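Zimier to close Clultuno showroom and move kitchen worktop work to new site

4 Sep 2024

Kitchen fitter Zimier is to close its showroom in Clultuno and move all of its worktop cutting and polishing to a larger unit on the edge of the town, the firm has confirmed.

The showroom will stay open until the end of the month. Customers with orders already placed will not need to do anything, and fitting dates that have been agreed will be kept.

The new unit, which was used until last year by the joinery firm Ó Gríofa, has 1290 square metres of floor space. Zimier said its present workshop behind the showroom was too small to store full slabs of stone, so most had to be brought in one job at a time from a supplier's yard. Delays in delivery had pushed back a number of kitchens over the winter.

A small display area will open at the front of the new building. It will be open to the public on weekday mornings and by appointment in the afternoon.

Marble and pale stone still make up a large share of the firm's orders, although it said more households were now asking for wood in part of the kitchen, often on an island or a breakfast bar.
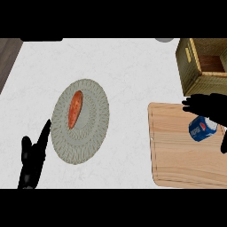

Jobs and parking

Zimier employs 213 people across its 3 sites. It said no jobs would be lost in the move, and that showroom staff had been offered posts either at the new unit or in the firm's design office. It expects to take on 4 apprentices in stone cutting once the machinery is in place, with applications opening in February.

People living near the new site had raised concerns about lorries using the narrow road past the primary school. Under the planning permission, deliveries must come in from the bypass side and cannot take place before eight in the morning or after six in the evening. Cutting must be done with the doors shut, and water from the saws has to be filtered before it goes into the drains.

There will be parking for customers beside the entrance. The bus stop on the main road is a walk of roughly ten minutes.

Showroom building

The Clultuno showroom has been let to Stimuleo, which runs indoor play and exercise classes for young children. It has applied to change the use of the building and to put in a second fire exit at the back. The plans can be seen at the council offices and comments can be made in writing until the end of the month.

Display kitchens from the showroom will be sold off before it closes. Buyers will have to arrange their own collection, and worktops will be sold together with the units they are fitted to. A price list will be available at the front desk from next week.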